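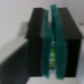

Step 4. Fill the scratches

Wipe the panel with a damp cloth and leave it until dry. Press black wax filler into each scratch with a plastic scraper, working across the line. Level off the extra with the straight edge.

Step 5. Sand and paint

Wrap 600 grit paper round a cork block and rub lightly over the filled spots. Dust off. Brush on two thin coats of matt black, leaving 60 minutes between them. Keep the panel flat overnight.

Next: Step 6, refitting the feet

Written by Deolinda Peixoto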